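Brisby 手持夹爪:自制说明与数据卡

写在前面

Brisby 是我们在 Kuvden 共享工坊里慢慢攒出来的一套手持夹爪。最早只是想让大家下班以后有个东西可以一起拧螺丝,结果越做越认真,从 October 开始连数据也一并整理起来了。这份说明由 Hường Lò 执笔,啰嗦的地方请多包涵,想照着做一套的朋友,慢慢看就好!

硬件

外壳是灰色打印件,两只一对,左右各持一只。打印建议用 4 层壁厚,我们试过 3 层,捏久了手柄会轻轻作响,听着心里不踏实。每只夹爪上都装有黑白方块标记,定位全靠它,所以贴的时候请务必贴平,边角翘起来的就撕掉重贴,别舍不得。线材留长一点,走动时才不会拽着手腕。

任务:桌面取瓶

目前收录最多的是取瓶子。一张白桌子,一只红盖的透明塑料瓶,旁边放上花瓶、书之类的日常物件,瓶子可以立着,也可以横躺。我们不追求桌面整齐,家里的桌子本来就是这样的嘛。 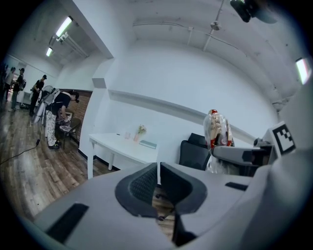 两张都是取瓶任务,同一张桌子,瓶子一立一躺。

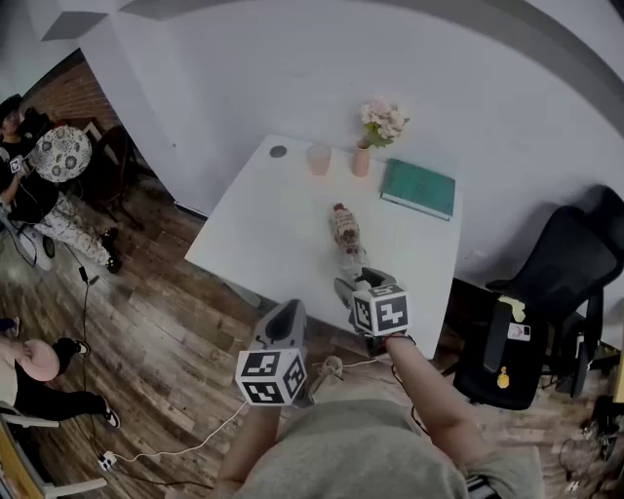 目录与命名

raw 文件夹放原始录像,pose 文件夹放解算后的轨迹,notes 文件夹放当天随手写的记录(错别字不少,舍不得改)。目前共有 600 段,每段对应一次取放。轨迹由 Trịnh 脚本解算,解算失败的片段没有删,统一挪到了 skipped 里,想研究失败原因的朋友可以去翻翻。

使用步骤

先运行 Findent 做标定,绕着桌子慢慢走一圈,再把夹爪完全张开、合拢,重复 5 次。标定文件会自动存到当前目录,换了镜头或者重贴了标记,都请重新来一遍。

已知问题

镜头视野很广,边缘弯得厉害,训练前最好先做去畸变。透明瓶身在灯管下容易反光,深度估计时好时坏,我们还在想办法。另外,不同人握夹爪的习惯差别挺大,左手的轨迹普遍比右手抖一些。

许可与联系

代码和打印文件随便用,改好了欢迎发回来给我们瞧瞧。录像里有工坊伙伴出镜,请只用于研究,不要单独截取人像转发。有问题就在仓库里留言,我一般 Tuesday 晚上集中回复,回得慢了请再催我一声。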